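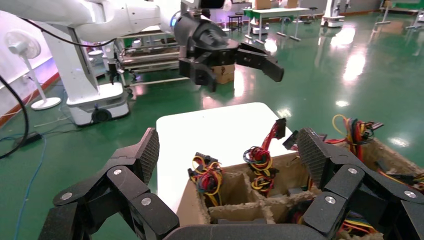 Wire bundles in a divided cardboard box, one bundle to a compartment.

I want to make a case for the cardboard box with dividers. The brown one, the kind bottles or jars get shipped in, that you were going to flatten and put out with the recycling. Keep it. Put your wires in it.

I know how that sounds. I have read the same storage articles you have, with the clear drawers and the printed labels and the little velcro ties in six colors. I bought the drawers. They are in my hallway in Dallville right now holding birthday candles and takeout menus, and they do that job fine. What they never did was hold wire.

Wire doesn't want a drawer. Wire is springy and it has a plug on the end that catches on everything, so you shut the drawer and a loop comes up the back and now the drawer won't open. You pull. Something gives and it's usually the crimp on the connector. Anyone who has done this more than once has said a word out loud.

A compartment is different. You drop the bundle in standing up, plug on top, and that's the whole system. The plug is the label! The part you need to recognize is the part sticking out. Is it the black one or the red-and-black one — you look down and there it is, no lid, no sticker that peeled off in January. If the wires flop over the edge a little, let them flop.

My friend Giuliana Montoya disagrees with all of this and has told me so at length. She's a coiler. Every lead gets wound, tied twice, bagged, and the bag goes in a bin with a number and the number goes in a notebook. Her stuff is beautiful. It also takes her most of an evening to put away what she used in an afternoon, and so a lot of the time she doesn't, and it sits in a heap on the chair until somebody needs the chair. I'd argue a heap on a chair is her real system and the notebook is a hobby. She would argue I have lost things. I have lost things. One adapter, which I found later under the fan.

There's a fair point against me and I should give it. Tangles. Yes, inside a compartment the wires tangle, yellow round red round black, and I'm not going to pretend they come out like spaghetti in an ad. But they only tangle with themselves. That's what the cardboard wall is for. Four small tangles are nothing, you shake one and it's done. One big tangle is your Saturday — well, it's your whole weekend if there's ribbon cable in it.

Second point against, dust. Fine. Blow on it.

Third is that it looks bad. This is the one people really mean, I think, when they bring up the other two. The torn edge goes fuzzy, the dividers get soft, and it sits there on a clean white table looking like it came in off the curb. Joaquim Barros, who shares the workshop with me and is otherwise a reasonable man, asked if we could maybe get "a proper one." Proper how? In wood? So it can weigh ten pounds and have splinters?

I like that it looks bad. A nice organizer makes you careful and careful is slow. Nobody hesitates to toss a harness back into a beat up box. You can also cut it. Need a wider slot, take out a divider. Need a note, write on the side with a marker. When it finally gives out you get another one for nothing, and moving the contents over is 3 minutes work, if that.

And you see the whole stock at once. I think that's the bit that changed how I work more than anything. Before the box I bought connectors I already had, over and over, becuase the ones I had were in a drawer inside a bag inside another bag. Now I look down before I order.

Some rules, since people ask. Bundles only, no loose single wires, those slide to the bottom and live there forever. Plug up, always. Don't fill every slot to bursting, you want to get two fingers in beside the thing to pull it. Nothing heavy, no power bricks, they crush the dividers and they tip the box when you lift it. Bricks can go on a shelf. And don't put it on the floor. I did that, then it rained in under the door and I had brown mush with wires in it.

Giuliana says she'll try one compartment box for a month if I number the slots. I said no numbers. We are still talking about it.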